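Du – module Petit mobilier, notes de séance 13
Site de Gemcombe, atelier du fond

Rappel : les retours d'exercice se déposent avant 18 h. Passé l'heure, pas de correction détaillée.

1. Le tabouret bas, vocabulaire
Assise ronde, pieds, traverses. Ne pas confondre traverse et barreau dans les copies – le lexique Mostenholm dit traverse, on garde ça partout.
Assise : regarder le chant d'abord, puis le dessous. Fentes en bout de fil, colle qui dépasse.

2. Préparer le plan
Table dégagée, surface couverte, lisse. Papier ou tapis, peu importe, mais bien tendu : un pli sous un pied et on croit à un tabouret boiteux. Lumière de côté si possible.
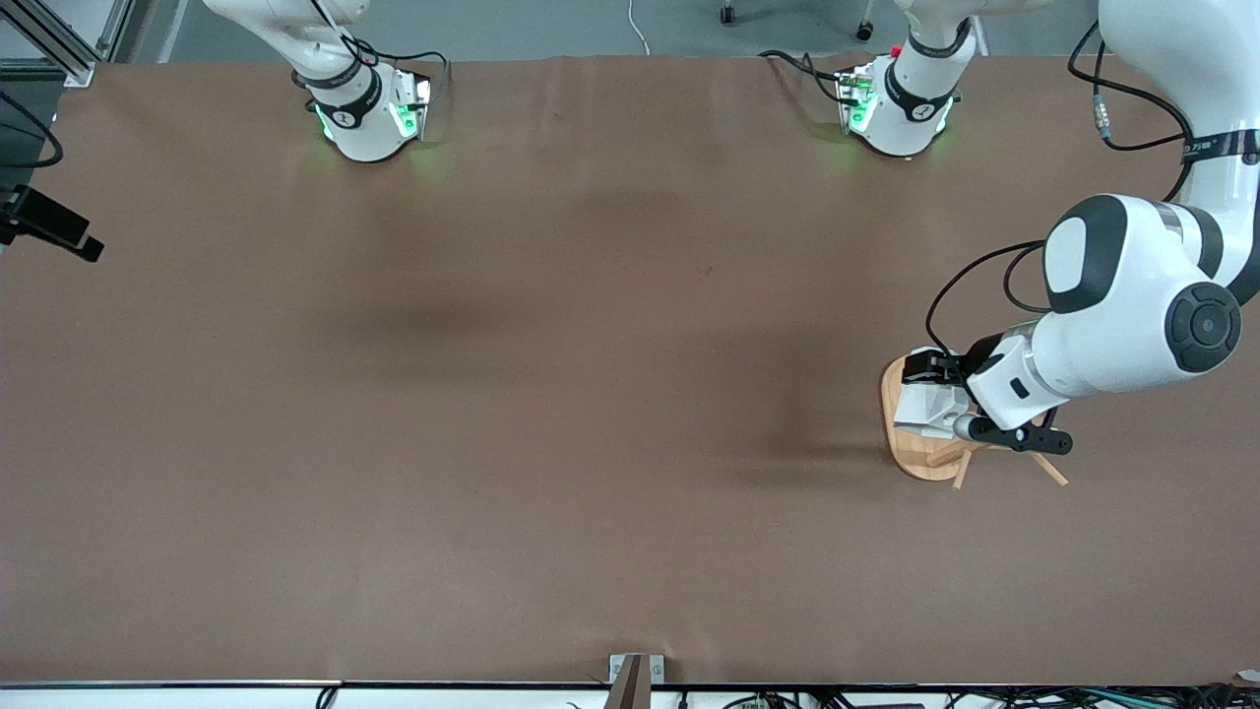

Fig. 1 – Petit tabouret en bois à assise ronde, en partie couché sur le plan brun.

3. Contrôle couché
On commence couché. Pieds et traverses accessibles, on teste chaque assemblage à la main, sans forcer. Noter le jeu : nul / léger / à reprendre. Ensuite seulement on remet debout et on cherche le balancement en diagonale.
Attention au bout des pieds, souvent oublié. Arête vive = coup de papier de verre, grain 500 pour la finition, pas avant.

4. Fiche à remplir
Référence Flatano, essence si conue, état de l'assise, état des assemblages, remarque libre (deux lignes max).
Les cotes en mm, toujours. Pas de « environ ».

Pour la prochaine fois : lire polycopié p. 66, le collage des traverses. Apporter un réglet et un crayon dur, on fera les tracé ensemble.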